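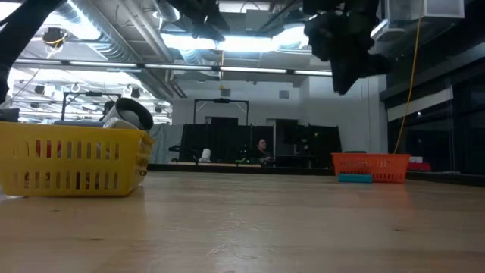 4. First bake

The Prikex bench oven comes with a preset called Cookie. Treat it as a rumour until you have run one tray through it.

1. Plug the oven straight into the wall. The 800 W lower element does not like power boards.
2. Hold Menu for 6 seconds, then enter 3969 to unlock manual mode.
3. Set the temperature yourself. The dial is marked in colours, and we have yet to meet two dials that agree.
4. Preheat until the light goes out, then wait again. The light is optimistic.
5. Put one tray on the middle rack – never two, whatever the box says.
6. Check at the halfway beep and turn the tray.

Note: "Even browning" is Plastach's phrase. In our test bakes the back left corner was always darker. Put your smallest biscuits there.

Caution: The door glass stays hot after the fan stops. Leave it 30 minutes before wiping.

If the centre is still raw, add time before you add heat. If the display shows Er, switch off at the wall and see section 6.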